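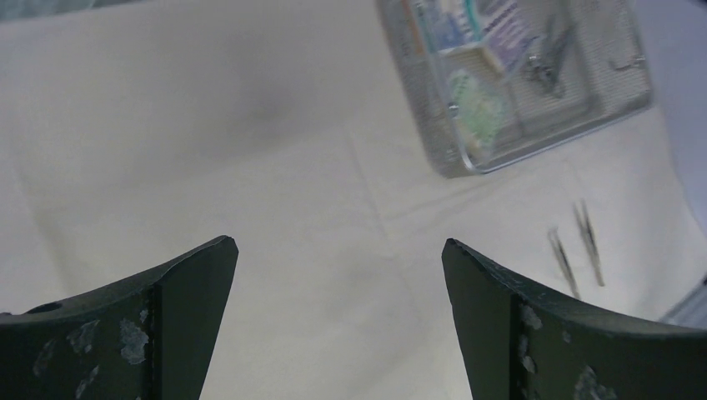
Gripper fingers over the cloth, tweezers and basket to the right.

Opening. I look after this cell, the two-arm one that packs instruments into a mesh basket. Jamska sold us a 10-minute daily check. I have my doubts about it, and you'll hear them.

Start with the fingers. The coating chips low down, near the rib. The Jamska sheet says "inspect for wear" and never says how much wear is too much. Geeta Rathore and I wrote our own limit in October. Ask me in a year whether it was any good.

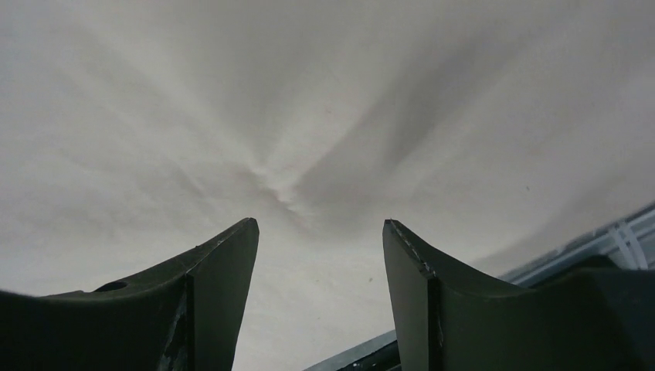
Cloth is the next fight. It bunches, and a fingertip that grabs a fold will drag everything lying on it. The vendor's answer was a software update. I'd sooner check the tip gap with a feeler gauge and pull the cloth flat by hand. Pause here for the people from Urkano, who will disagree.

Cables. Follow each one from the gripper back to the base with your hand, clips included. Move the arm slowly through its full reach and watch the loops.

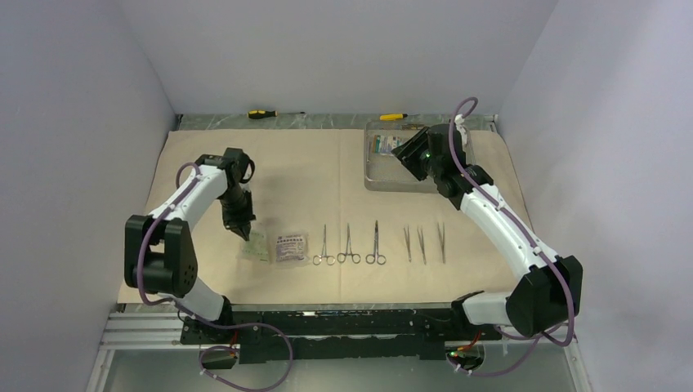

Then tools. Screwdrivers go back in the drawer before power comes on. Loubna Younis put that at step 2 of our 13, and I would have made it step 1.

Skip the uptime slide if we're short. I don't trust the number anyway. Questions to me, spare finger orders to Ulises Leiva by 15th December.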